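Rehearsal first, hardware second

Tiltine's open day at Kirngate in December drew about 80 visitors, most of them from packaging and small-parts firms. The arm they had come to see spent the morning idle. The first session was held at a desk, in simulation.

The company's planning software, Susik, loads a model of the cell and runs each task before any code goes to the controller. The demonstration task was short: approach with the gripper open, close, lift, clear the cabinet and return. Susik flagged 5 of the first set of paths for insufficient clearance at the wrist. The operator moved one waypoint and ran the set again.

Kiani, the firm's test library, now holds 2587 stored trials. Lighting and floor texture are varied between them so that a vision model doesn't learn one room by heart. Friction is still set by hand, and Tiltine concedes that its values for smooth plastic are poor – two visitors asked about this and got the same answer.

After lunch the selected path ran on the real arm at reduced speed. Cycle time was not disclosed.

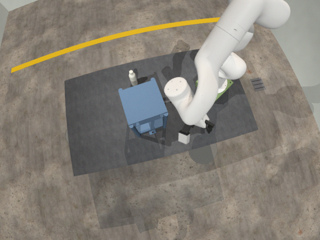 Simulated cell with white arm, two-fingered gripper and blue cabinet. Render: Tiltine

Contact the editors | Copyright, all rights reserved | Back to top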